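Student Robotics Board > Manipulation > Shelf restocking task: episode segmentation

hdiep
Posted Friday, 9:14 PM

Continuing from the club thread. We have 208 episodes of the restocking task for the Liem course project and need to freeze the segmentation rules before anyone trains on them. Current rule is one episode per pack: starts at first contact in the box, ends at release on the shelf. Noémi wants to split it into pick and place as separate skills. I would like objections before I rewrite the parser.

Tissue packs are the first item class. They deform under grip, and in the box they sit tight against each other, so the pick is mostly extraction.

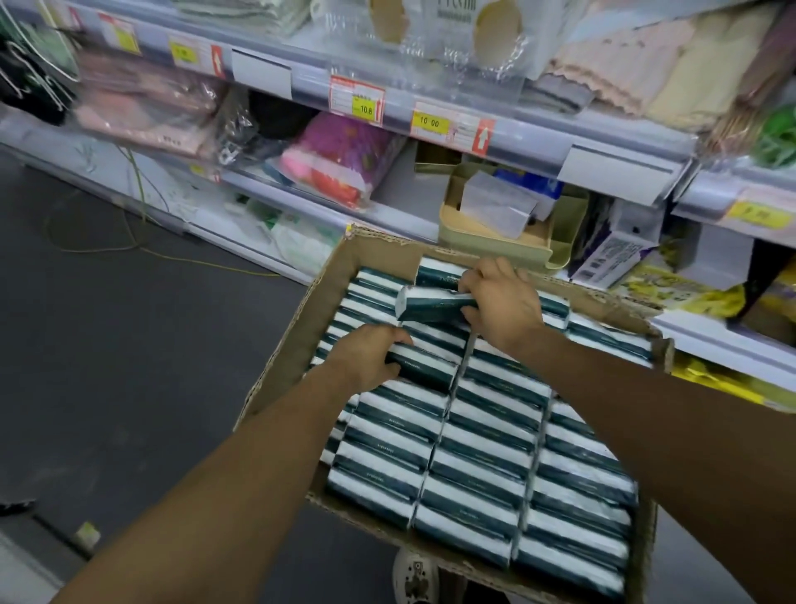

The part I can't label consistently is when both hands are working in the box. If the left has a pack and the right is already lifting another, first contact for the second pack happens before release of the first. The parser assumes episodes don't overlap. Right now it assigns everything to whichever hand moved first and drops the rest.

noemi_b
Posted Friday, 9:40 PM

Splitting fixes that. Label per hand, per segment: reach, grasp, extract, transport, place, adjust. Overlap is then legal. One episode per pack only makes sense with one arm.

tduong
Re: noemi_b

Disagree on six labels. We tried six on the Nernar bin-picking set last term and two annotators could not agree on where grasp ends and extract begins. Agreement on the outer boundaries was fine. Use three: pick, carry, place.

noemi_b
Re: tduong

The Nernar bins held rigid parts with space between them. With soft packs wedged in a column, a grasp and an extraction fail for different reasons. If you merge them you can't tell a slipped grip from a pack that was jammed. I would rather have noisy boundaries than no boundary.

tduong

Then put the failure reason in a separate field. It doesn't need to be a time segment.

n.bensaid
Posted Friday, 10:22 PM

You are both arguing about the pick. The place phase is worse. Release is not the end of the job, because the front row still has to be squared up and that can involve packs placed much earlier. Under Hưng's rule the alignment motion belongs to no episode at all. 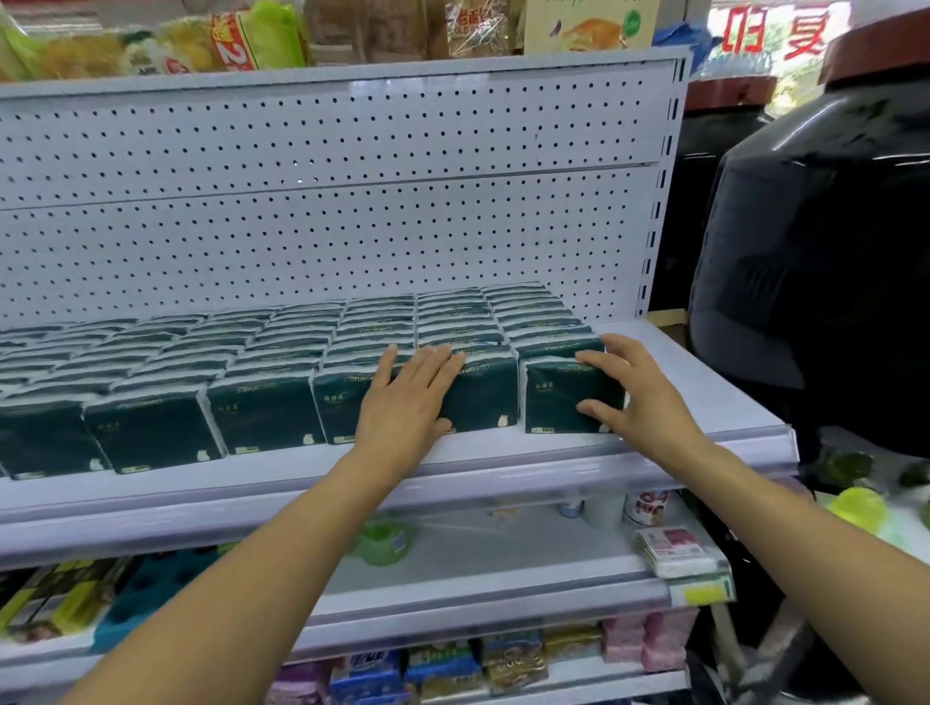
Both hands on the front row, left flat on the pack faces, right on the end pack.

I went through 60 episodes by hand. In 8 of them the clip ends at release and the alignment is thrown away. A policy trained on that will leave a crooked row and score 100 percent on our own metric.

hdiep
Re: n.bensaid

Agreed, that is a hole. Would you make "align" its own segment with no pack ID?

n.bensaid

Own segment, with a shelf region ID instead. A flat hand across two packs can't be attributed to one pack.

kieu.ho

Coming at this from the annotation tool side. Zaltemik supports overlapping tracks, one per hand, but the Grurosent exporter flattens them to a single timeline. Whatever you decide, the exporter has to change first or you lose the second hand on export. I can do it, not before August.

tduong

Can't you export the two hands as two files and merge on timestamp?

kieu.ho
Re: tduong

You can. The timestamps are rounded on export, so expect contact events to land out of order now and then. Sort by event index.

hdiep

OK. Proposal: two tracks, labels pick / carry / place / align, failure reason as a separate field, region ID on align. Two files per episode until the exporter is done.

noemi_b

I still want extract as a label. Not blocking on it. Please keep the raw contact events so it can be added afterward.

hdiep

Raw events stay. Parser branch is up, tests for the overlap case are failing as expected.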